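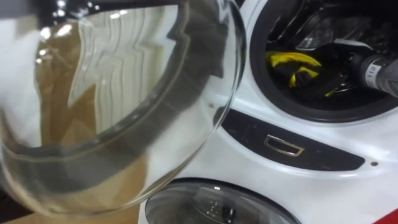
M. Petkov
Laundry lead, Stulero residence, Pramitz

Re: [shared-laundry] Anyone working next to a loading robot yet?

Hi all,

Great question, and I've been itching to write this up, so forgive the length. Quoting the original so it's all in one place:

> We run laundry for a residence with 50 rooms and management has started
> talking about automation. My crew is nervous and I don't know what to
> tell them. Does the thing work? Do you end up babysitting it? And what
> happens to people's hours? I'd like to hear from someone who does the
> wash, I've had plenty from people selling the equipment.
>
> Also, does it need special washers? Ours are ordinary front loaders and
> we can't replace them.

OK! We're 51 rooms, so nearly your size, and we've had a Flidlow setup since September. I do the wash, and I've done it for years, mostly bent over with my head halfway into a drum.

Washers first, because that one's easy. Ours are ordinary too. We have a stacked white unit with the big round door on top and a smaller one underneath, and we kept it. The robot works the same doors we do. I was sure somebody would turn up and swap everything out, and I'm still pleased I was wrong, as I know exactly how that machine behaves when it's overfilled.

Does it work? Yes, with a person nearby. It's slower than me at loading, no contest. Give me an armful of dark shirts and a yellow towel and they're in the drum before the arm has decided where to take hold. But it doesn't have my back or my knees, and it's perfectly happy doing the part of the job I like least (reaching in and pulling out the one thing stuck at the far side of the drum). Cloth is hard for it. A shirt can be any shape at all from one minute to the next, and I've developed a real respect for how much my own hands have been doing all these years without my noticing!

Babysitting: at first, very much so. I stood there the way you stand behind a kid on a bike. These days I sort and fold at the table with one ear open, and if it stalls I go over, press pause, fix whatever it is and start it again. The door is where most of our trouble has been. A round door that swings wide takes up a lot of room, and the hand has to come in past it. 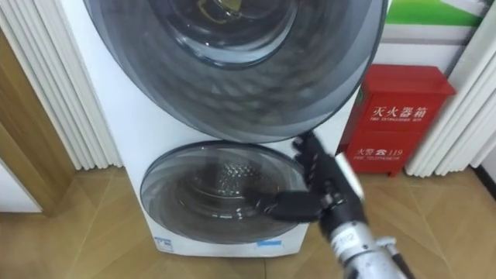
So we changed a few habits. Clear floor in front of the unit, always, no carts parked there for a second. Pockets get checked by a person before anything goes near the drum, and anything with long straps or strings is loaded by hand. We also wrote down what counts as a full load, which we had never done before. It used to be "until it looks right," and it caused arguments for years between the morning people and the evening people. The arguments have stopped, so I'd call that a win even if the robot left tomorrow.

Hours. I know this is the one you care about. There were three of us before and there are three of us now, on the same hours. I asked for that in writing before the start date and I'd tell you to do the same. What changed is what we do with the time. Mending gets done. Stains get treated the day they come in. One of my coworkers has learned to set up the tasks and restart them after a stall, and she's very good at it, better than me, and we're asking for her pay grade to reflect that. No answer yet.

Things I'd push for if I were you: a pause button everybody is allowed to press (everybody, including the newest person on the shift), training on paid time, and a say in which jobs it gets. We said no to delicates and management agreed.

If your crew wants to come by and watch, mornings before 11 are best, that's when we run the most. Bring the nervous ones especially. I was the nervous one here.

M.P.

--
shared-laundry list
Archive message 2854
To leave the list, send a blank message with "unsubscribe" in the subject line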